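Checking the count in Bresgate

The recount rules used in Bresgate were written for paper ballots sorted by hand, and they have barely changed. Brahim Benkirane, who studies election procedure for the research group Polidik, spent November reading them clause by clause.
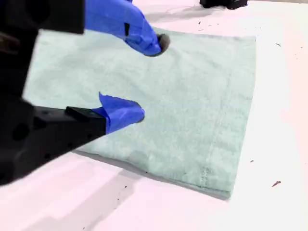
His main concern is the threshold. A candidate may ask for a full recount only if the margin is under 100 votes, whatever the size of the ward. "In Flesine, where 2000 people vote, that is five per cent," he says. "In Salem it is a far smaller share. The same number is doing two different jobs."

He would replace it with a percentage and add a sample check after every election. Under his draft, officers would draw 45 bundles by lot and compare each with its recorded total. If two or more bundles disagreed, the whole ward would be counted again.

Asked whether the sample is large enough, Benkirane is cautious. "It depends on the margin. For a wide result it is more than you need. For a close one you would go to the full count anyway."

The draft leaves postal votes alone. Those are checked under a separate set of rules, and he thinks signature matching should be settled first. "I would not put both in one paper. The deadlines are different, and so are the forms."

The council has the text and has yet to set a date for discussing it.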